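Nemonside Two-Finger Gripper Kit: a term and a bit with a student robotics club

Reviewed 23rd January

Our club bought the Nemonside two-finger gripper kit to replace a 3D-printed claw that kept snapping at the hinge. We run after school in a shared technology room, with students from Year 8 to Year 11, and the main project is computer teardown: the arm has to reach into an old desktop or server case, take hold of a part and lift it out without wrecking anything next to it. It's a harder job than stacking blocks and it shows up the weak points in a gripper quickly.

This review covers the kit only. The arm is an older Wouters bench model that the school already owned, and we bought the Flulow controller board separately.

What you get

The kit comes as flat black plates, a set of linkage arms, pivot pins, a bag of socket-head screws in several sizes, a servo, a camera mount and two sets of finger tips. The camera is not included. We paid $271 plus postage, and the spare tips were extra.

The screws all arrive in one bag. Sort them before you start. Two of the lengths are very close and the longer one will bind against the back plate if it goes in the wrong hole, which happened to us on the first build. The instructions show both screws at the same size on the page.

Assembly

The maker says two hours. It took our students three meetings, and one of those was mostly spent undoing the previous one. The plates are cut cleanly and the holes line up. The pivots need patience. Done up tight, the linkage drags and the servo hums. Left too loose, the fingers wobble at the tip. We settled on tightening fully, backing off a quarter turn and adding thread locker, and they have stayed put since.

The arms have a row of small holes along them, so you can shift the pivot point and trade opening width for grip. We moved ours twice. The manual gives this one line, and it deserves a page.

There is no cable routing to speak of. We used zip ties and a bit of split loom. A clip or two moulded into the mount would have been nice at this price.

Using it inside a case

The gripper is big. The plates spread out wide behind the tips, and in a crowded case you spend a good part of your time working out which way to come in so the linkage clears the drive cage. Coming in on a diagonal suits it best. Straight down works on an open tray or a bare board and on very little else.

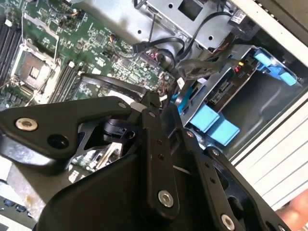 The gripper inside an open chassis, from the wrist camera. The CPU socket is empty and the light blue drive latches are over on the right.

The wrist camera view takes some getting used to. A large part of the picture is gripper, and small connectors can disappear behind a linkage arm just as you want to see them. Our drivers learned to stop short, check the tip against a landmark on the board, then go in. Tilting the camera mount to its second position helps a little. We also tried a second camera on a stand, and the younger students found it much easier to drive from that one.

Grip strength is good. It holds a hard-drive carrier without slipping and will pull a stiff latch if you come at it square. Fine work is less happy. Memory clips are fine with the narrow tips. Small wire connectors are hit and miss, and we have stopped letting people try them on any board we want to use again. The rubber on the wide tips leaves faint marks on bare sheet metal, which wipe off.

The part I was most worried about was flex. With the old claw you could watch the tips bend away from each other. The Nemonside plates don't do that. If something gives now, it's the arm's wrist joint, and I can't blame the kit for that.

Software

The sample code is written for the maker's own controller. Getting it going on the Flulow board meant changing the pin numbers and the servo limits, and one of our senior students had it moving in an afternoon. Set the closing limit before you power it up with the fingers fitted. Ours tried to close past the stop the first time and stripped a servo gear, so we were waiting on a replacement until the middle of February last year.

There is a cycle counter in the sample code. We left it switched on, and it read 3,656 when I sat down to write this. The plates look as good as new, the pivots have a touch of play and the first set of rubber tips is worn out.

Support

I wrote to them about the servo. The reply came in two days and was useful, though the part itself was slow and I had to pay the postage. The replacement is part number 606 on their spares list, if you want to order one with the kit. I would.

Compared with the Dindix

We borrowed a Dindix gripper from another school for a fortnight. It's smaller, slimmer at the back and much easier to get into a tight case. It's also weaker, and it dropped drive carriers fairly often. The Dindix arrives assembled, so there is less for students to learn from it and less to go wrong. For a club doing light pick-and-place with younger kids I'd choose the Dindix. For teardown I'd stay with the Nemonside.

Good points

Stiff plates, clean holes, strong grip
Pivot points can be moved
Ordinary socket-head screws, easy to replace at a hardware shop

Bad points

Bulky behind the tips
Poor manual
Blocks a fair bit of the wrist camera's view
No cable clips
Soft rubber tips wear out

Rating: four out of 5

I took the mark off for the manual and the cable routing. We're ordering a second kit for the junior group, along with spare tips and a spare servo, and this time the screws are getting sorted into an ice cube tray before anyone opens the instructions.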